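[talent-show-list] Re: Skostusow final, the jury vote and the missing calls

From: Kayode Garba
To: talent-show-list
Date: September 13, 2023
Subject: Re: Skostusow final, the jury vote and the missing calls

Hello Fergal and hello all,

Thank you for the long message. I have read it two times because I wanted to answer to the right points. I quote only the part that I answer, the rest is in the archive.

> Fergal Corrigan wrote:
>
> I still think the Skostusow final was decided before the last song.
> Masex had the whole hall standing after the duet, and then the jury
> put her behind Oprea by 5 points. Five! And the phone lines closed
> while the host was still reading the numbers. My sister called 4
> times and got the busy tone on every call. How can we say that the
> public chose the winner? I would like the list to write a letter to
> the producers before the next season is announced. Also, can somebody
> explain to me how the 55 percent works, because I have heard three
> different versions of it.

I will begin with the 55 percent, as I think this is where most of the confusion comes from. The jury has 55 percent of the final result and the public has the other 45. Until the last season it was the opposite. The change was announced in January on the show's own page, in a long text about the rules, and I believe many of us did not read to the end of it. I did not read to the end of it myself. So when the host said "the public has the last word," he was using the old sentence from the old season. The sentence is wrong now, but I do not think that he wanted to lie.

This does not mean I like the new rule. In a final with only two singers, a small difference at the jury table becomes very hard to turn around by telephone. Masex needed a big win in the public vote and she got only a small one. If the old rule was still used, she would be the winner today. I made the calculation on paper and I am quite sure of it.

About the duet, I agree with you completely. It was the best number of the evening and maybe of the whole season. She started very low, almost speaking, and the orchestra waited for her. I had to stop washing the dishes. Oprea's last song was well sung, but it was the same kind of song he had done in the semifinal, with the same key change in the same place. I would have given him fewer points for this. On the other hand, he never missed a note in any of the live shows, and a jury likes that kind of singer. I can understand how they came to their decision even if mine would be different.

The phone lines are another matter. On my recording the host says "lines are closed" while the numbers are still on the screen. I do not have the exact seconds, but it is clear to hear. If your sister still has the calls in her telephone, please ask her to keep them. A letter with facts in it will be read more seriously than a letter that says only that we are angry.

My proposal for the letter is this. We ask for the total of public votes for each finalist, which was published in the older seasons and not in this one. We ask at what time the lines were closed. We ask that the host explains the percentage on the air before the voting begins, in one sentence. I would leave out the question of who should have won. On that they will only answer that taste is different.

I can write the first draft and send it here, and then everybody can correct my English, please without mercy. The fan club on Prostico has more than 400 members, so if they sign with us it will look better. Fergal, you know the people there, would you ask them? I am not registered on that site and I do not want to open one more account.

A small thing for those who asked me privately about the recording of the semifinal: I have it, but the sound is missing in the first part, until the second singer. If somebody has a better copy, I would be glad to exchange.

I put three pictures in this message also.

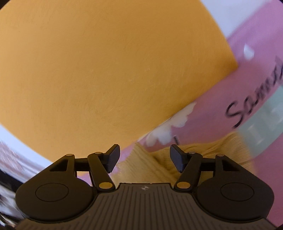
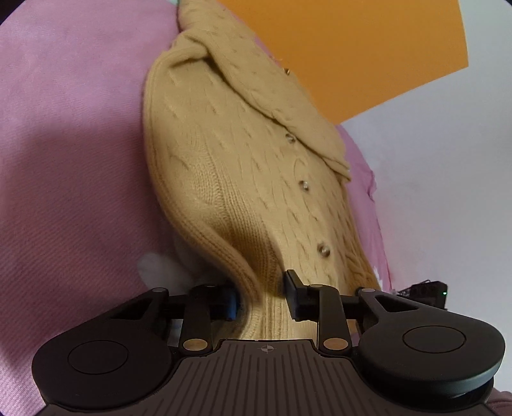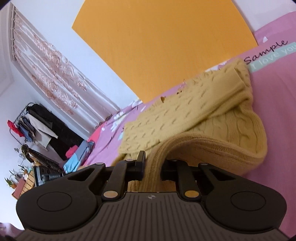
Reading time: 4 min

One more answer, to the person who wrote that Masex will not record an album now because she was only second. I do not think it is true. In an earlier season the singer in second place had her album out before the winner did, and it was the better one of the two. The contract for the winner is long and slow, and a runner-up is more free to choose her songs. I would like very much to hear the duet in a studio version, with the same quiet beginning.

Please send me your remarks for the letter on the list and not privately, so that I do not lose them. My mailbox is not in good order.

With kind regards,
Kayode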